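4.2 How people talk about the stuff on their desks

I said in the introduction that I'd come back to the diaries, so let's do that now. Of everything we collected, they're my favourite part (and the part that took the longest to type up, as Leonie Kasten will tell you at length if you buy her a coffee). We asked office workers at Okari and Baumgart to write down, in whatever words they liked, every time they borrowed, lent, moved or hunted for something on a shared desk. We ended up with 213 diaries, kept over 13 working days, and almost 3,000 separate entries between them.

What struck me first was how rarely people used the proper name for anything. A stapler is nearly always a stapler, fair enough. But once you get to cables, chargers and sockets, the words go all over the place. The same item is "the extension" on one page, "the block" on the next and "the long plug thing" two pages later, and that's one writer on one afternoon! Mattes Rothe, who did the first round of coding with me, wanted to put this down to tiredness at the end of the day. I wasn't convinced, and when we sorted the entries by time of writing the loose names were just as common first thing in the morning as they were at five o'clock.

My own reading is closer to what Svenja Brinkmann argued in her study of shared kitchens. People name a thing carefully when they expect to have to ask a stranger for it. If everyone at the table already knows what "the thing" is, why bother? The diaries fit that rather well. Entries that mention someone from another floor tend to use the shop name, and entries that mention a desk neighbour mostly don't. There's one lovely run of entries from Okari in which a writer starts out with "the four-way adaptor by the window", shortens it to "the adaptor" and by the second week is simply writing "it".

There are exceptions, and I don't want to hide them. The Baumgart diaries have a small group of writers who label everything in full every single time, down to the length of the lead. Ida Engelhardt pointed out that they all sat near the stockroom and filled in order forms as part of the job, so the habit may well have come along with them. I'd need another set of diaries to say more than that, and we'll be collecting one in August.

One last point before I move on to the interviews in 4.3. Borrowing and lending get very different verbs. Lenders "give" and "hand over", borrowers "grab", "nick" and "pinch", usually about themselves and usually quite cheerfully. Cables attract more of this than anything else in the set, with pens a close second. I had expected mugs to be up there too, but mugs, it seems, are sacred.
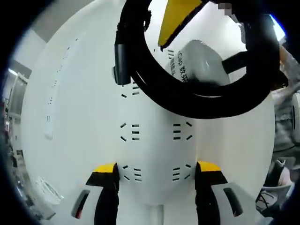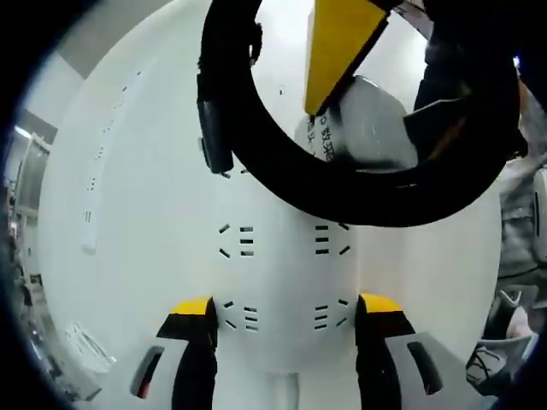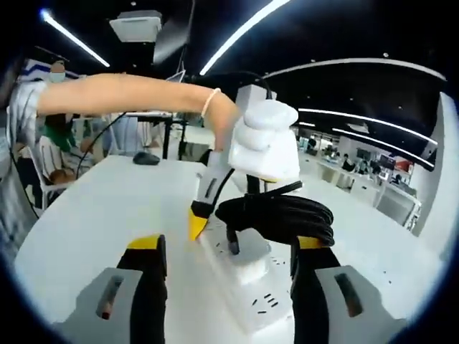 Figure 3. Three views from one place. The last shows a white power strip on a white table, with a coiled black cable on top.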